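Sleeping mat

A sleeping mat is a woven or plaited sheet of plant fiber laid on a floor, a platform, or a mattress and slept on. It is among the oldest pieces of household furniture still in regular use, and one of the few that can be rolled up and leaned in a corner when company comes. Materials include rush, sedge, reed, straw, palm leaf, rattan, and split bamboo. Opinions on comfort vary, usually according to what the person giving the opinion slept on as a child.

Purpose

The mat has two jobs, and they depend on where it is put. On a bare floor it keeps the sleeper off the dirt and takes a little of the hardness out of the ground, though only a little. On a mattress it does the reverse, placing something firm and fairly cool between the sleeper and a surface that is otherwise soft and warm. In hot, humid places the second use is now the common one. Sheets cling. A mat mostly doesn't, although it will leave its pattern on a cheek or forearm until well after breakfast.

Air moves through the small gaps in the weave, and plant fiber takes up some moisture from the skin. Claims beyond this, such as that mats straighten the spine or improve the character, are old, widely repeated, and hard to test.

Materials and weave

Rush and sedge give a soft, slightly spongy mat that smells of hay when new. Straw is cheaper and stiffer. Bamboo and rattan are the coolest to the touch and the least forgiving, and bamboo mats made of small tiles strung on cord have a long record of catching hair.
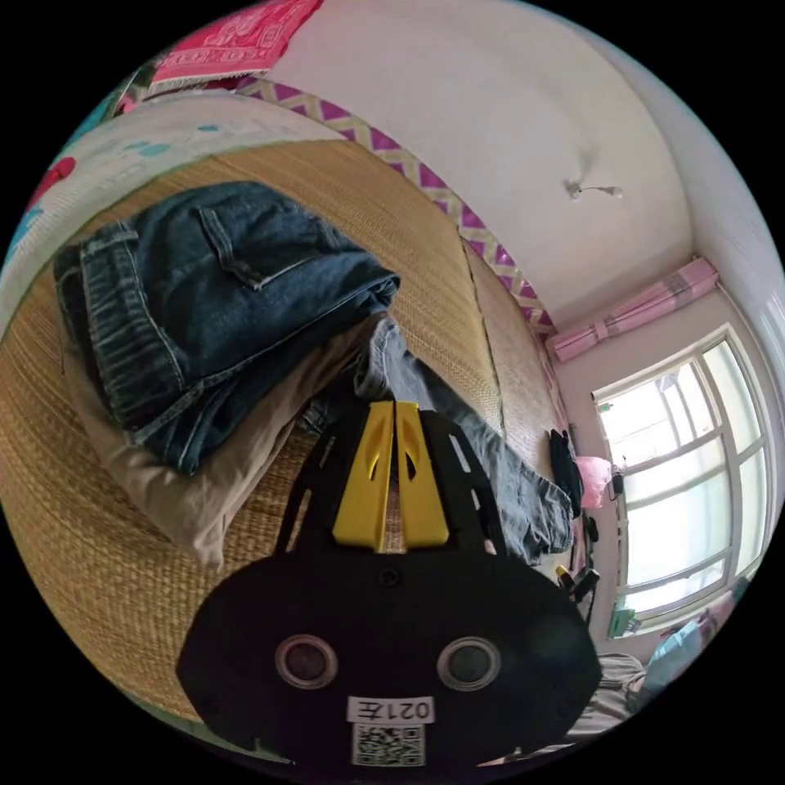
Weaving is done on a simple frame loom, with the stalks pushed in one at a time across a warp of cotton, hemp, or, more often now, nylon. Hand plaiting needs no loom and produces a diagonal pattern, along with sore fingers. The ribs that result can be coarse enough to count in the dark or as fine as those on the tan straw mat shown, which is spread over a bed and has become a place to put folded jeans. Finer ribs take longer to weave and cost more, and sellers tend to mention this early. Edges are bound with cloth tape or turned back into the weave. A turned edge looks better and comes apart sooner.

Sizes

There is no agreed standard. Mats are sold by the names of the beds they are supposed to fit, and a "double" from one maker may hang over the side of a "double" from another. A mat that is too large has to be folded under, and the fold is where it will crack. One that is too small slides around all night. Experienced buyers bring a tape measure, and experienced sellers are patient about it.

Manufacture

Most mats were once made at home in the slack weeks after harvest, from whatever grew in the nearest ditch. Workshop production came later and has never fully replaced the home version. The Sekilico workshop, often cited as a typical small producer, runs 5 looms and turns out only 4 patterns, one of which nobody there will admit to having designed. Its finest mat has 1381 stalks in the full length. The plainest pattern outsells the rest every year, to the lasting irritation of the design side.

Larger firms such as Traltex moved into paper-fiber and plastic mats, which can be wiped down and do not go moldy. They also do not smell of hay, and some buyers have complained about this as if it had been promised. The Marino line of folding mats, cut into panels and hinged with tape, was meant for travelers. It has found most of its customers among people with small closets.

Care

New mats are wiped with a damp cloth, then dried flat in the shade. Strong sun bleaches the fiber and makes it brittle. Soaking is the usual way to ruin one, with pets a close second. Spills should be blotted along the ribs, never across them. Crumbs settle between the ribs and stay there with great determination until the mat is hung up and beaten from the back.

Storage is the main hazard. Mats should be rolled with the smooth side out, tied loosely, and kept somewhere dry. Most are unrolled again in late spring, when owners learn how dry the place really was. A light bloom of mold can be brushed off outdoors. A heavy one generally settles the question of whether to buy a new mat.

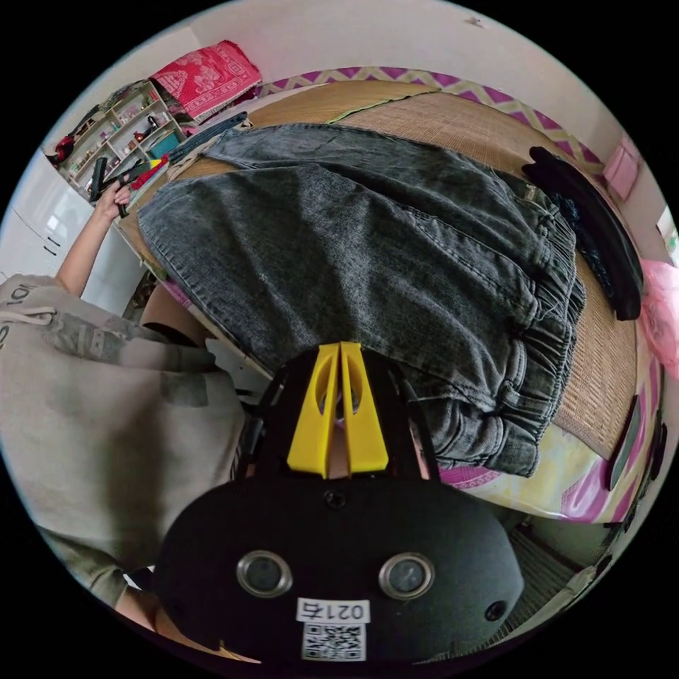
Can a straw mat be put in a washing machine?
It should not be. The drum breaks the stalks, the binding shrinks at a different rate from the weave, and the loose bits find their way into the filter.

In custom and speech

Mats collect rules. In various places it is considered rude to step over one, unlucky to sweep one at night, or simply bad manners to unroll one before the guests have gone home. Many languages have a saying about sharing a mat, and few of the sayings are flattering to the person sharing.

The Droltotura collection holds 157 mats, the largest group gathered in one place. Visitors are asked not to lie down on them. The request is printed on a card at the door, and again on a larger card inside.

See also: bedding, basket weaving, floor coverings, hammock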